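Ticket 86: Open day demo, washroom station, arm stops at bottle refill
Site: Trellville demo flat
Raised by: Tiruwork Dinsa
Assigned to: Dagim Mamo
Priority: High (visitors booked)
Status: Closed

Reported

The washroom station failed in the rehearsal for the Florkport visit. The arm is meant to take the pump out of the soap bottle, wait for the refill, and put the pump back. It got the pump out and then stopped with a path error. Restarted from home position, same result. The kitchen station and the door station both ran through without a fault.

Visitors are due on 13 November 2024 and the washroom is the second stop on the tour. If it can't be fixed I need to know in time to change the running order. Roald Lindholm is leading the tour and has the printed sheets already.

Tiruwork

Update 1, Dagim Mamo

Read the log from the rehearsal. The error comes at the same step each time, when the planner looks for a route to bring the tube back over the neck of the bottle. It rejects every route because the wall spout is inside the keep-out zone and the zone has been drawn too large. I think it was drawn for the old tap and never changed.

The tube is a second problem. The model treats the pump and tube as one straight rigid part. The real tube is thin and doesn't have to hang in line with the head, so even with a route the tip could miss the neck.

Asked Sumathi to do the task by hand at the real basin so we have a reference for the insertion angle.

Update 2, Sumathi Raju

Done by hand, several goes. I kept my left hand flat on the counter and did the pump with my right only, so that it matches a single arm.
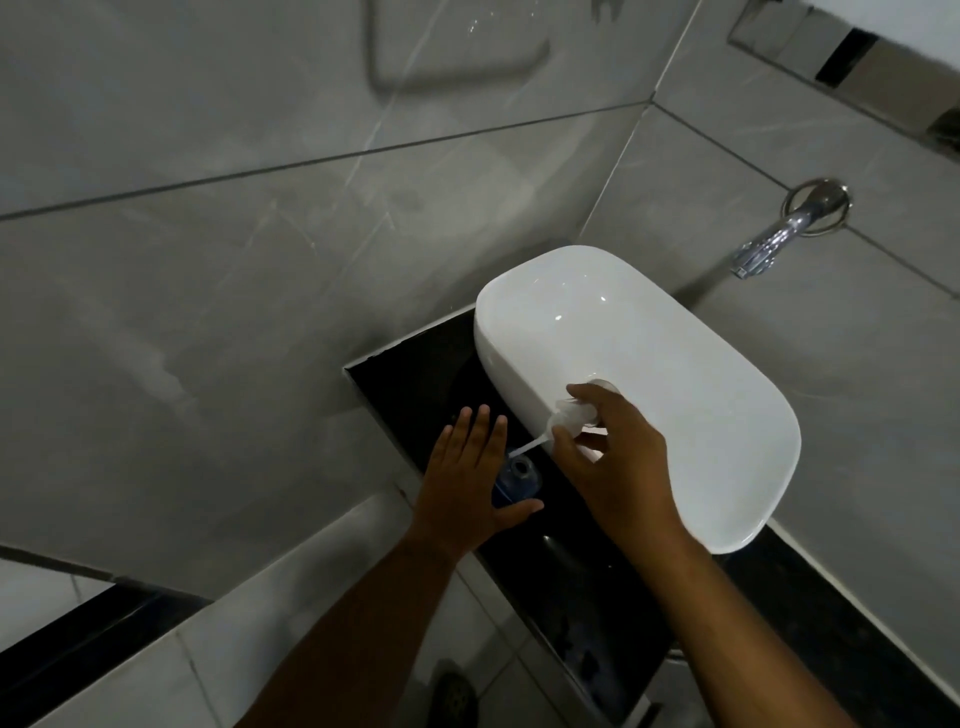 Washroom station: reference by hand

The pump head is held over the end of the basin nearest the drain, with the tube angled down and to the left towards the blue bottle. Coming in at a slant is much easier than coming from straight above, and it keeps the wrist out from under the spout. The bottle stays on the black counter beside the basin. Please don't move it to the other side, the approach won't work from there.

The counter is polished and reflects, so Dagim may want to check the depth readings near the bottle as well.

Update 3, Dagim Mamo

Changes made:

Keep-out zone redrawn to the spout as fitted.
Approach angle changed to a slant, taken from Sumathi's reference.
Tube tip now located by the wrist camera before each insertion.
Insertion speed cut to 50 per cent.

Depth readings on the counter were noisy, as Sumathi said. Added a filter. Ran 17 insertions and 4 failed, all on the first try with the tip touching the outside of the neck. Added one retry and ran the set again with no stops. The retry takes a few seconds and Roald should know about it so he doesn't talk over it or reach in.

Update 4, Muireann Ó Dubhghaill

Safety check done for the visit. Visitors stay behind the line at the washroom door. One member of staff holds the stop button throughout. Refilling is done by staff with the arm paused. Tour sheet changed to say so.

Update 5, Tiruwork Dinsa

Visit finished. The washroom station ran for both groups. One retry with the second group, no stop. The group from Van Wijk asked if it would work with a bottle of another shape. Roald told them it hasn't been tested, and I have opened a separate ticket for that.

Closing this one. Dagim, please save the settings under the Bendano profile so they aren't lost at the next update.

Dagim Mamo: Saved.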